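# "If you need a drawing to put a thing down, you've got too many things"

That was my opening line to Juraj Baláž, and I'd been rather pleased with it on the train. He let it sit there while he poured the tea.

"Yes," he said. "Most people have too many things. What do you suggest they do on Monday morning?"

I had come to Grirnia to talk about Closto, the layout board he has been working on for Lultholm. For those who have been spared the leaflets, a layout board is a flat board with shapes on it. Each shape belongs to a part. You put the part on its shape, and when all the shapes are covered you have the full set, ready to be put together or packed. When a shape is bare, you're missing something. The idea is as old as the outline of a hammer on a garage wall, and my question for Baláž was why anyone should pay £39 for it.

"You can draw it yourself," he said. "I've told people to. I told a man at a trade show to go home and draw round his own bits with a marker. He came back the next day and bought four, but I did tell him."

I asked whether Lultholm minded him saying so.

"They don't send me to many trade shows."

He spent years at Tokarz before this, packing small fittings into bags. By his account it is where he learned to distrust lists. Every bag had one, and every packer was supposed to tick it off line by line.

"You know how people tick a list? They do the bag, then they do the ticks. All the ticks at once, down the side, like that." He drew a wavy line in the air. "I did it too. You can't put a part on a shape afterwards. Either it's lying there or you can see the black line where it should be."

I put it to him that people cheat at boards just as well. He agreed faster than I expected.

"Of course. They put two small things on the shape for one big thing. They leave the awkward one till last and then it goes in a pocket. I had a board with a long thin part on it and the long thin part was never on the board, it was always in somebody's hand. People like holding a long thin part. I can't design that away."
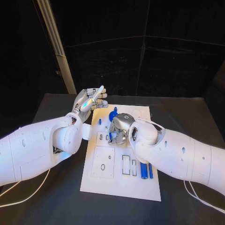 The awkward ones interest me more than he would like. A square or a plain rectangle is no trouble, and I'm willing to believe that a board full of them fills itself up nicely. Real sets of parts aren't like that. They have things that roll, and things that look the same from above and differ only in height. I asked him what an outline has to say about height.

"Nothing," said Baláž. "It's flat. That's a fair complaint and I hear it a lot."

And what does he tell the people who make it?

"I tell them to give the tall ones more room. If two parts have the same footprint, don't put them side by side, put them at opposite ends, so your hand learns it. One of them lives by your left hand and the other one is a stretch. After a bit you'd feel silly going the wrong way."

After how long a bit?

"I don't know. I haven't got a number for you. Lultholm has one in the leaflet."

Lultholm does. The leaflet says a new packer "settles in" after 72 sets, and I asked where that had come from. Baláž looked at the leaflet for some time, turned it over and looked at the back.

"It's how many they did that day, I think."

To be fair to him, he never once claimed the thing would change my life, which puts him well ahead of most of the people I've interviewed about tidying products. I have sat through a talk on drawer dividers that lasted longer than some marriages. The trade has a weakness for telling you that a clear surface means a clear head. I asked if he believed that.

"My head's the same with both. What I get is that I stop walking back to the shelf."

We moved on to the shapes themselves. He is particular about these and I found myself, against my wishes, getting interested. His first boards were crowded. He had tried to fit everything in, with shapes inside shapes to save space, and he still thinks nesting is sound as long as it follows the order of work. If the oval part goes inside the square part at the end, then the oval can sit inside the square on the board. If it doesn't, you're telling people a lie about how the thing fits together, and they'll believe the board before they believe the instructions.

"So you can have a square with an oval in it and a little circle up in the corner, and it reads as one job," he said. "And then somebody in an office says, there's a gap there, can we get two more slots in? No. Leave the gap. The gap is where your thumb goes."

I said that sounded like a principle he had arrived at by being annoyed.

"By pinching my thumb. Then by being annoyed."

How thick should the lines be? Thick, he says, and black. He tried grey because it looked smarter, and it vanished whenever the light changed. He tried numbering every shape as well and took most of the numbers off again. People began looking for number seven when they should have been looking for the thing shaped like the thing in their hand. Colour he goes back and forth on. A coloured part on a white board is easy to find, and he likes that. But a supplier changes the plastic one June, and your blue knob turns up green, and half the bench stops work to ask if it's the right knob.

"It's the same knob. It fits. But they've learned blue." 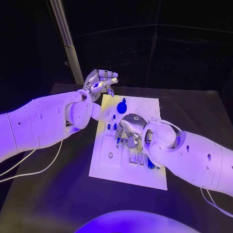
*Blue knob-shaped piece near the top of the board, with a smaller blue piece further down.*

I had been saving my main objection, and it's about what happens when the job changes. A board suits one set of parts. Change one part and you have a board with a wrong shape on it, and you must either buy another or teach everyone to ignore part of what they're looking at. A plain tray doesn't care what you put in it.

"A plain tray doesn't tell you anything either," said Baláž.

But it's right for ever, I said.

"It's right for ever the way an empty notebook is right for ever."

I've thought about that since and I don't think it gets him off the hook. He admitted, when I pushed, that people keep the old boards going long past the point of sense. He has seen one with three shapes taped over and a fourth inked in by hand, badly. He has seen one used as a tea tray. Lultholm will redo a board at a reduced price if the order is for 400 or more, and I pointed out that this is no comfort to somebody with one bench and one board.

"No," he said. "For one bench I'd say use a marker, like I told that man."

He did have one figure he was willing to stand behind, from his own notebook, and he fetched it to show me. Over one long stretch of packing he wrote down every set he finished on a board, 319 of them, and against each he put a mark if he'd had to open it up again. I asked how many marks there were. He said he'd rather I looked. There were a few on every page at the start, and then pages with none, and near the end a whole cluster.

What happened there?

"They moved the bench. The board was the other way up to where I'd been standing, so I was reading it upside down and didn't think to turn it round."

For how long?

"Longer than I'd like in your article."

It's the sort of detail that never makes the leaflet, and it told me more than the 72 did. The board was fine and he was fine and the two of them were facing different ways. He now tells people to set it with the long side running away from them and to leave it there. Square to the table or a bit crooked makes no odds, he says, as long as it's the same end nearest you every time. He is relaxed about crooked. I'd taken him for a man who would nudge a board straight, and he says he used to be and that it wasted his mornings.

The other advice he gives is duller and I suspect it does more good than the product. Put everything on before you start joining anything. Work from the far end towards yourself so your sleeve doesn't drag across what's already placed. Don't let go of a small part until it's touching the board, because dropping it from even a little height is how it ends up on the floor. If a part doesn't match its shape, stop and look at the part first.

None of that requires £39. I said so.

"You keep coming back to the £39," said Baláž.

I do, because that's what people will be asked to pay, and there's a marker in most kitchen drawers. If you pack the same set day in and day out, and a missing piece costs you a return parcel and an apology, I can see the sense in a good board with good thick lines. If you've got a box of odds and ends that changes every month, I can't, and as far as I could tell neither can he.

He asked if I'd like one to take home and try. I said I wouldn't know what to put on it. He thought I should start with whatever I lose most often, so I've drawn round my reading glasses on the back of his leaflet and stuck it to the hall table. They are not on it at the moment.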